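Evside Community Boards > Home & Household > Buying, Selling, Getting Rid

Topic: Selling an old desktop in bits, is it worth the bother?

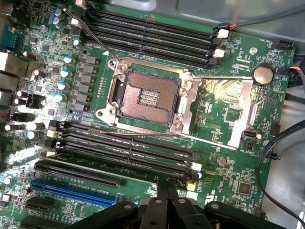 marrowfat
I have reached the age at which the spare room contains more of my past than I do, and my wife has given me until the end of July to do something about it. The main offender is the old desktop. I was going to put it up as one job lot for whatever anyone would give me, but my nephew says I'd be mad and that it's worth far more in pieces. So the processor has been sold already, which is why you've got an empty socket with the metal plate flipped open, and I am now the owner of a computer that is worth less to everybody except, apparently, my nephew. What I want to know is how people on here price this sort of thing. I don't mean computers especially. I mean the general business of selling second-hand stuff to strangers without losing either the money or the will to live. I got £52 for the processor. Is that good? It felt good for an evening.

Posted in the small hours, because that is when I think about money.

tollgate_pete
£52 is whatever somebody would pay, so yes it's good. Price is what the other person hands over. Everything else is you being fond of it.

My rule is look up what the same thing has sold for (sold, not listed, any fool can list), knock a bit off for a quick sale and then don't look at it again. The ones who suffer are the ones who keep checking.

Lady Bracket
I disagree with Pete, as is traditional. If you price for a quick sale you get quick-sale people. They want it delivered, they want it for half, and they want to know if it comes in blue. I put a bread maker up for next to nothing last spring and had 21 messages before lunch, of which 2 contained a verb. Put it up again the week after at a proper price and a very nice man came and took it away without a murmur.

tollgate_pete
So you sold it a week later. I'd have sold it by teatime.

Lady Bracket
To someone who asked if it came in blue.

Haoran Zou
I sell a lot of parts so I'll have a go at the original question. Splitting things up does get you more in total, your nephew is right about that. What he has left out is that you sell the good bits in two days and then you own the bad bits for ever. Everybody wants the processor and the graphics card. The case, the fan and the odd cables will be in your spare room at Christmas, looking at you.

If you're carrying on, sell the board with something attached to it that people want, like the memory. And put the plastic cover back over the socket if you've still got it. The pins bend if you so much as look at them in a funny way, and buyers will ask.

marrowfat
What plastic cover?

Haoran Zou
Ah.

Most sellers of replacement bits do them for pennies. Get one before you post it. Don't put your thumb in there in the meantime.

marrowfat
Thumb withdrawn. Cover ordered. It cost me less than the stamp I'd have used to complain about it.

gannet
Can I be the miserable one. All of this assumes your time is worth nothing. Photographs, questions, finding a box, finding the other box because the first box is too small, the post office at the one hour of the day it has a single window open. I worked it out once on a lamp and I'd earned less than I was paid for my paper round. Take it all to the tip shop and have a sit down.

Forough Shokri
I used to think that, but I've got an answer to the post office bit, which is never to post anything. Collection only, cash, daylight, doorstep. I cleared my mum's whole house that way over one summer and made a bit more than £400, nearly all of it in fivers. I had a jar.

Things I would do again: write down every fault, even the daft ones. People trust a listing with a scratch in it. I'd say what the thing measures before they ask, and I'd never hold anything for anyone, however sad the story. The sad stories don't turn up.

Things I would not do again: sell a wardrobe from an upstairs bedroom.

gannet
Cash in daylight is fine if you live somewhere people will come to. I'm up a track. Nobody has ever come up the track for a lamp.

Forough Shokri
I'd have come for the lamp. What sort of lamp?

gannet
It was brown.

tollgate_pete
Which sites is everyone using now? I was on Betow for years but they've started taking a cut from the seller and another cut from the buyer, and I think there's one for the dog.

Lady Bracket
Traltesix for clothes and books. Betow for anything with a plug. I don't like either of them. The fees on Betow are printed in a grey so pale I think they're hoping we'll die first.

Haoran Zou
The market in the Akande car park is still going on the Tuesday evening if you don't mind standing up. No fees, you pay for the pitch. You do have to talk to people. There's a chap two tables along from me who sells nothing but remote controls, and he does better than I do, which I try not to dwell on.

marrowfat
How does anyone find the right remote control?

Haoran Zou
They don't, they buy four.

spindleberry
Late bid from me for doing neither. Give it away. I put a box at the end of the drive with FREE on it and it sat there all weekend. Changed it to £5 and somebody pinched the lot. I've never been so pleased to be robbed.

Lady Bracket
That story is older than my bread maker.

spindleberry
It may be old but it was my box.

marrowfat
Right, progress. I've followed a bit of everybody. Looked up sold prices (Pete), added a little on top (Lady B), listed the board and memory together with the cover on the way (Haoran), collection only with every fault written down (Forough). I've put that the case has a dent, which it got from me, in temper, some years back. So far one message. It says "still available" with no question mark, so I can't tell if he's asking or letting me know.

tollgate_pete
Reply "yes" and nothing else. If you write a full sentence they bolt.

Lady Bracket
Reply properly. Good afternoon, yes it is, when would you like to collect. You're allowed to have standards in your own porch.

gannet
Or the tip shop.

marrowfat
Went with "Yes, good afternoon" as a compromise. He has offered me half and asked if I'd take a fishing rod for the rest.

Forough Shokri
How long is the rod?

marrowfat
My wife has asked me not to find out.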